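Packing the balls back in the can: an interview with Bok-nam Won

Bok-nam Won has been sorting tennis equipment at the Triststead recreation center since she retired from teaching middle school math. Her corner is a room behind the front desk with one window, a sink that runs only cold, and a long table. I spoke with her there in February, starting at eight in the morning, before the first courts were booked.

She began with the shelves. When she took over, used balls were kept in feed sacks and the cans they came in were thrown away the same day they were opened.

"You'd have a sack of balls and no idea how old anything was," she said. "Somebody would reach in and get one good ball and one that was dead. Then they'd come to the desk and complain, and they were right to complain."

Her first change was to stop throwing out the cans. Players now drop them in a bin by the gate, caps on if they still have them. Last year she put 2,027 balls through the room, a number she keeps in pencil on the inside of a cupboard door. Most of those went back out to the courts in a can, and the rest went to the schools or to a dog shelter in Stougaard.

I asked what makes a ball worth keeping.

"I drop it next to one I know is good. If it comes up a lot lower, it goes in the school box. They put them on chair legs. The felt I care about less than other people do. A bald ball is fine for practice if it still bounces."

The table is covered in brown paper, which she replaces when it gets too creased to lie flat. The blue tape on top is painter's tape, put down in rows and columns.

"I used to use pencil lines, and I couldn't see them by four in the afternoon," she said. "The tape I can see. It's not straight. I did it by eye and I'm not going to do it over."

Each square is a holding place. A ball goes in a square while she decides about it, and a can goes wherever there is room. She doesn't label the squares. Kristýna Doležal, who runs the front desk and fills in for her, tried numbering them once and gave it up inside a week.

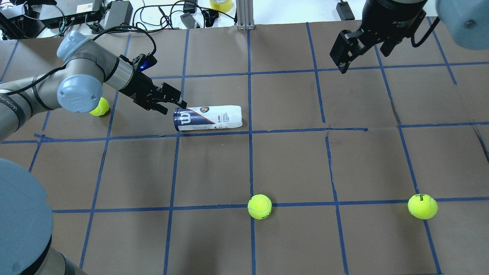

Getting the balls back into a can is the slow part, she told me. A ball that has been used for a while has fluffed up, and it drags on the wall of the can going in. Her method is to lay the can on its side, take the cap off, and push each ball in with a thumb.

"If you stand it up and drop them, the air gets caught underneath and the ball sits there at the top looking at you," she said. "On its side it can't do that. Well, it can, but you just tip it a little."

She is particular about caps. The clear and cloudy ones all go in one drawer and she tries them until one fits. Caps from different makers look the same and are not. A cap that fits loosely will come off in a bag, and then the balls are all over the trunk of somebody's car. She has no use for metal lids and cuts the pull rings off before recycling them.

Doležal came in partway through to ask about a delivery from Skevis, the shop that supplies the center. The order was 20 cans, and two had arrived dented. Won told her to keep them.

"A dent is nothing if it holds," she said. "Kristýna wants to send everything back. She's better at the phone than I am, so if she wants to, she can."

"I don't want to send everything back," Doležal said. "I wanted to send those back."

They kept the cans.

I asked Won whether she had thought about one of the pressurized keepers that are supposed to hold the bounce in a ball. The center does own one, a Perkorer, bought before her time. It is on the top shelf with a bag of net clips inside.

"I used it for over a month. It works all right. It's slow to open and slow to close, and I have a lot of balls. For a person at home with one can it would be good."

She plays very little herself now. Her knee is bad, and she prefers to hit against the wall on the north side, where the surface is even and there is shade. She takes two balls out and brings the same ones back.

The room will be painted this spring, and everything has to come off the shelves for it. She has asked for the window wall to be left until the end so the table can stay where it is. As for the paper, she has most of a roll left under the sink, and she plans to put down a new sheet once the painters have gone.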